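About Nellero
Home > About us

Nellero is a studio and a small school for artificial flowers. We make arrangements for homes, waiting rooms, shop windows and weddings, and we teach people to make their own. We started in Clusdale almost 19 years ago, and we still love opening a new box of stems as much as we did then (more, if there are hydrangeas in it!).

How we got going

Darlene Gagnon had been doing fresh flowers for hotels and got tired of throwing out beautiful things every Friday morning's worth of work later. She bought a crate of silk roses from a closing department store, took them home, and spent a winter bending the stems into shapes they plainly had not been made for. Mervin Arsenault had the unit next to hers on Tremblay Street, where he reupholstered chairs, and he began trading her fabric offcuts for arrangements to put in his window. People came in asking the price of the flowers and walked straight past the chairs. By the following September the two of them had taken down the dividing wall, and there was one sign over the door.

The name was Darlene's. It doesn't mean anything in any language we have found so far, though customers keep sending us suggestions, and we enjoy every one of them.

Ingrid Sorensen joined to run the classes and Wyn Wynne looks after the orders, the repairs and the enormous wall of drawers. You will meet all of us if you come by, usually with bits of leaf stuck to our sleeves.

What we do all day

Mostly we take flowers apart and put them together differently. An artificial rose straight from the supplier tends to be closed up tight from the packing, with its leaves flat against the stem. So the first job is always to wake it up: open the outer petals with your thumbs, pull the sepals down a little, put a soft bend in the stem. Hydrangeas want more patience. You loosen the florets from the middle outward until the head looks round and full, and if you hurry you end up with a bald patch.

Then comes the foliage, and we could talk about foliage for hours. Most of our leaves and sprigs are kept separate from the flowers. We like to lay them out loose before we start so that everybody can see what there is to play with – a broad single leaf does something completely different beside a bloom than a small sprig does, and you only find out which one you want by trying them both.

We work on white tables for the same reason. Against white, a dark red looks like itself, and you notice straight away when two greens don't get along. Mervin wanted oak. He was outvoted, and he has since admitted that the pale blues look far better now. 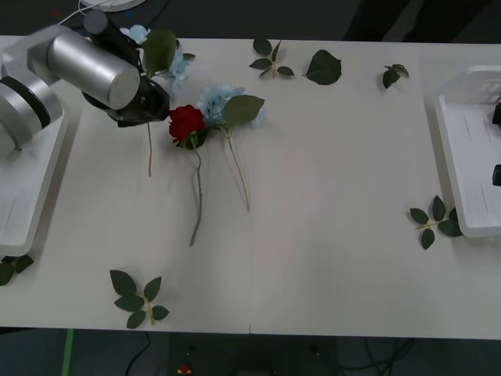
Lucie Poirier wrote to us after the beginners' course that she had always thought of fake flowers as the dusty things in her dentist's hallway, and that she now has a bowl of hydrangeas on the landing which her sister tried to water. She also says we should warn people how hard it is to stop at one. Consider yourselves warned, and thank you, Lucie – the letter is pinned up by the kettle.

Our classes

The beginners' course runs over 5 evenings and takes up to 12 people. We keep it at that size so everyone has elbow room and Ingrid can get around to each person more than once in an evening. You don't need to bring anything except an apron if you mind about your clothes. Stems, leaves, tape, wire and cutters are all on the table when you arrive, and you take home whatever you make.

The first evening is a single flower. People are sometimes surprised by that, but there is so much in it! How the head sits on the stem, which way it faces, where the leaves go. On the second evening we put a rose with a hydrangea and look at what happens when a tight, dark bloom meets a soft, pale one. It is still our favorite pairing to teach with, after all these years. The two shapes are so unlike each other that you can see every small change you make, and both of them forgive you if you start over.

From there we go on to hand-held bunches, then low bowls, and the last evening is open. Bring a jug, a teapot, a boot, whatever you would like to fill. We have had a trombone.

We also have an afternoon class called Vumik, which grew out of Wyn's habit of making tiny arrangements from the leftovers drawer. Everything in a Vumik piece has to be something that fell off, was trimmed off or was left behind from another piece of work. Single petals, odd leaves, the short ends of stems. It began as a joke between the four of us and it now has its own shelf in the shop and a very loyal following. If you have done the beginners' course you can come along to any of these afternoons without booking.

A word on making a bunch

Since so many people ask us how to begin at home, we may as well put it on this page. Pick the bloom you like best and hold it loosely, just under the head. Add the second flower beside it a touch higher or a touch lower, and let the stems cross wherever they want to. They will fan out at the bottom, which looks untidy for the first few minutes and is exactly right. Tuck a big leaf in close behind the blooms. Turn the bunch around and look at the back. Only tape it when you have looked at it from every side and stopped wanting to move things.

Don't trim the stems until the very end. Every one of us has cut too early and every one of us has had to go looking for a shorter vase.
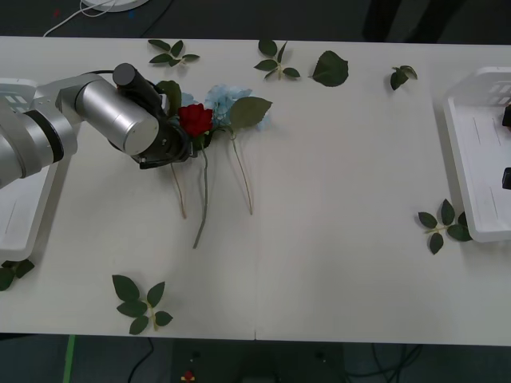

A red rose and a pale blue hydrangea together, with leaf sprigs to choose from.

Where our flowers come from

We buy from a handful of makers and we get samples of everything before we order. Samples are a good day at Nellero. Darlene shuts the shop for an hour and we all sit down and pull, bend, squash and generally mistreat them. What we look for is the part most people never check, underneath. A pretty face is easy to make. A flower with a nicely shaped base, where the sepals come away from the stem the way they should, will look good from the side and from below too, and that is how you see most flowers when they are up on a shelf or a mantel.

We are not fussy about perfection, though. Fabric frays a little at the edges once it has been handled, and a slightly rough petal or a sepal with a few loose fibers can look more alive than one straight from the mold. Our classroom flowers have been through a lot of hands and some of them have real character by now.

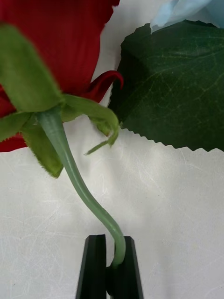 When a flower gets past character and into plain worn out, it goes to Wyn's bench. Frayed edges can be trimmed with small sharp scissors, following the curve of the petal. Crushed petals often come back if you hold them over steam for a moment and shape them with your fingers. Heads that have come off their stems can nearly always be put back on. And whatever really can't be saved gets picked apart for the Vumik drawers, down to the last leaf.

We do this for customers as well. If you have an arrangement that has lost its shape, or that belonged to someone and you would hate to part with it, please bring it in. It doesn't matter where you bought it. Wyn will have a look and tell you what can be done before any money is mentioned, and small fixes are often done while you wait.

Looking after them

Dust is the only real enemy. A soft makeup brush does a lovely job on roses, working from the center out. For hydrangeas use a hair dryer on its coolest setting, held well back. Keep anything red or blue out of strong direct sun if you can, and every so often take the whole arrangement out and put it back a different way. It will feel like a new one, and you'll have remembered where you put the good vase.

Made to order

About half of what leaves the shop was made for a particular spot. We like to know the color of the wall, what the light is like and whether there is a cat. Send us a photo or just describe it. Darlene sketches something, we mock it up with loose stems on the table, and you can come in and move things around yourself before we fix anything in place – plenty of people do, and some of our best pieces came out of a customer saying "could that one go over there?"

For weddings we ask for as much notice as you can give us. Bouquets are finished and boxed well before the day, and we are always happy to make a spare.

Come and see us

We are at the Clusdale end of Tremblay Street, the double-fronted shop with the green door. The front is the shop, the back is the classroom, and if the door between them is open you are welcome to wander through and see what is going on. Coffee is usually on. Parking is behind the building, through the arch.

The winter open house is on 28th November, with the 2 of our founders on wreath duty and a big table of loose leaves and stems for anyone who wants to sit down and try something. Children are very welcome. Ingrid will be taking names for the next beginners' course on the day, or you can leave yours at the counter any time before that.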